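Hands on the Leader Arms

Cathal Ó Ceallaigh spends most of his working day moving a pair of arms that do nothing by themselves. They sit on a bench at Samberg, a small automation shop in Dranstead, and they are wired to another pair a few feet away. When he closes his left hand, a gripper closes. When he lowers his right elbow, the arm across from him dips by the same amount, a fraction of a second later.

"The first week your shoulders hurt," he says. "After that you stop thinking about where your own hands are. You look at the tips of the fingers and that's it."

The tips are yellow foam, with pockets cut into them so they give a little when they meet something hard. Samberg tried rubber pads first. They gripped better but let go badly, and small parts would stick to them and swing around before dropping.

Small parts are the point this winter. The shop has been recording sessions with key rings, the plain split kind, which have to be handled one or two at a time. A ring can lie flat, stand on edge or hang from another ring, and each case calls for a different approach. Ó Ceallaigh does the task by remote control, over and over, and the cameras and joint sensors save everything. The recordings are then used to train a program that will try to do the job without him.
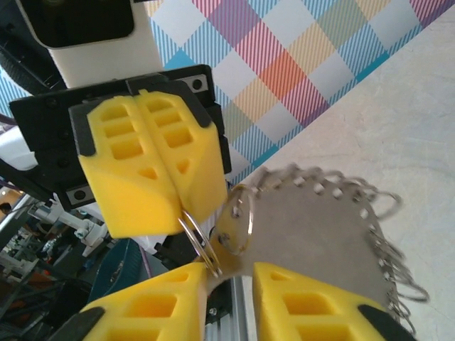 Two grippers and a metal disc strung with key rings, from the camera near the robot's wrist.

By February 6, 2024, the team had 1716 recordings on disk. Of those, 337 had been marked as unusable. Declan Mac Giolla, who runs the training side, goes through them in the afternoons with the sound off. He throws out the ones where a ring was dropped and left, and he keeps many where it was dropped and picked up again.

"People assume we want perfect ones," Mac Giolla says. "If all it ever sees is a clean pickup, it has no idea what to do after a bad one. It just sits there squeezing air."

Speed was a harder argument. Ó Ceallaigh got quick at the work by the end of the first month, and the program trained on his quick runs did worse than the one trained on his slow runs. He was taking shortcuts, closing the fingers before they had fully arrived. He now holds himself to 29 seconds a run and keeps a kitchen timer on the bench.

Handing parts from one gripper to the other is still the weak spot. A person does it mostly by feel, and the leader arms send no feel back. Ó Ceallaigh watches for the foam to bend and goes by that.

A second operator, trained at the company's Mismont office, starts in April. Mac Giolla wants to see how the program copes with two people who have different habits. Ó Ceallaigh turns his wrist before he reaches, for one thing, and the robot has begun to do it too.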